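The long way to the hardware store

I keep telling people I moved to Barnau for the quiet, and then I spend half my Saturdays-that-aren't-Saturdays driving back and forth across it for screws. The porch project has eaten most of October. I needed one more box of deck screws and a tin of the Plarkine stain (the reddish one, which my sister-in-law says looks like soup and which I love), and the only store that carries it is out past Zavala Avenue, on the other side of town.

There is a quick way to get there, along the bypass. I took it for a whole year before I tried going through the old neighborhoods, and now I can't go back. It adds a few minutes and a good many stop signs, but you get the little houses and the big trees and somebody's dog asleep on a lawn — and if you leave at the right time of day, you get the light as well.

I've become a bit of a bore about the light. My car has 60 thousand-odd errands in it, or feels as if it does, and for most of them I was thinking about what I'd forgotten to put on the list. Lately I try to look up when I come to a big corner. There's always so much going on at a corner, all that paint on the ground, the curbs bending away from each other, people heading home.

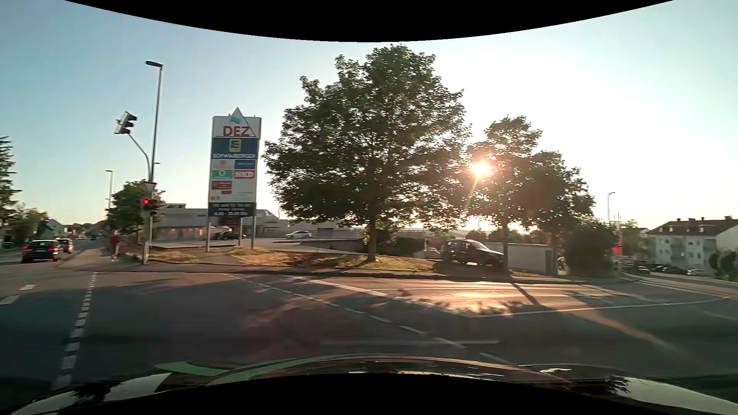

Jestavitz Sunday-Drivers-Any-Day Club

Look at the pink and orange on the asphalt! It's only a patch, with the shadow of a trunk lying right across it, and nearer to me a strip of warm light crosses the shaded asphalt. I like the person in the red top over on the sidewalk, too, and the tail lights off to the left, and that tall conifer. I don't know what kind it is. If you do, please write and tell me, I've been guessing spruce.

I did get the screws, by the way. The stain was sold out, so I came home with a sample card and a bag of tulip bulbs I hadn't planned on, and the porch rail will have to stay bare a while longer. The bulbs are going in along the front walk as soon as I find the good trowel.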